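Search this site Enter keywords Go

Galleries > Kitchen and Pantry > Tea Storage

The Divided Tea Box: Does Anybody Need One?
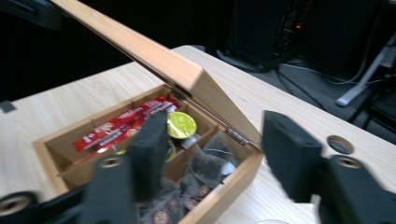 I have never trusted storage made for a single product. Somebody sells you a box for tea, and a month later you're buying tea to fill the box. I held off for years, keeping mine in the paper cartons it came in, and the cartons did the job without costing me anything. Then in October a relative handed me a divided box, and I agreed to give it a fair trial through the winter.

The box is light wood, with a hinged lid and thin wooden partitions inside. That part I have no quarrel with. Two small metal hinges hold the lid at the back. Whether they will put up with several openings a day for ten years is another question, and I'd want to see it before I believed it.

My main complaint is with the compartments. They suit whoever drew the plan, and tea doesn't come in one shape. Long red sachets go in on the diagonal, in a bundle, at the back left. Pyramid bags with dark loose leaves take up the front, paper tags and all, and a pyramid is a poor shape for a square hole. A round capsule with a yellow-green lid has a spot near the middle. Capsules have no business in a tea box, if you ask me, but I was outvoted at home.

Oana Matei, who runs the Draline kitchen shop, told me she sells 200 of these boxes a year and that people come back pleased. I don't doubt the 200. I do wonder how many are still holding tea by the following winter, and how many have moved on to buttons and batteries.

Then there is freshness. The sales card at Draline promised that a wooden box "protects the leaf." From what? Mine has no seal that I can find, so anything not wrapped on its own goes in a tin on the shelf. The sachets would keep just as well in a drawer.

For now the box stays on the table, mainly for guests, who do seem to like choosing from it. I still buy the same two teas I always bought, and the cartons are in the cupboard in case I change my mind.

Posted February 27, 2020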